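3.2 Fingers and camera of the hand-held gripper

The second version of the Parkik gripper was built in the shared workshop in the evenings, with the tools that any member can book. We wanted that a person with one ordinary printer at home could repeat the build, so no part is larger than the bed of the smallest machine in the workshop. The housing and both fingers are printed in the same dark green filament. The colour was chosen by Laxdal from what remained on the shelf, but it was kept for all later parts, as it separates well from light work surfaces in the recordings.

Each finger is a solid wedge. In the first version the fingers were hollow and had a curved tip, and they bent when the handle was squeezed hard. The wedge is heavier, but it can be printed without support material and the flat inner face needs no sanding. We left the layer lines on this face as they came from the printer. Bergmann tested a sanded pair and a pair covered with rubber tape, and the results are given in Section 4.1.

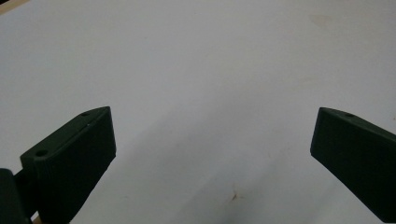
Figure 3. View from the gripper camera with the fingers spread apart over a white surface. A small round hole is seen near the tip of each finger.

The position of the camera was the most difficult decision of the build. When it is mounted low, the fingers hide a large part of the work area. When it is mounted high, the handle becomes tiring for the wrist. In the position we finally used, the fingers enter the view from the two lower corners and the space between them stays free (Figure 3). The tips then lie near half the height of the picture, at nearly the same level, and this makes it easy to notice if one finger has been screwed on crooked. A soft shadow can fall in the lower middle part of the view. We did not correct for it in the software.

The holes near the tips were drawn for small markers, which we later abandoned. They remain in the published files, and builders may fill them if they wish.

The screws of the finger mount were checked after every 100 closings during the first 1000 closings, and after that only at the start of a session. Lykkegaard replaced the left mount once in August, when a crack was found beside the screw. The new mount has thicker walls, and it is this version that was used for all trials in Section 4.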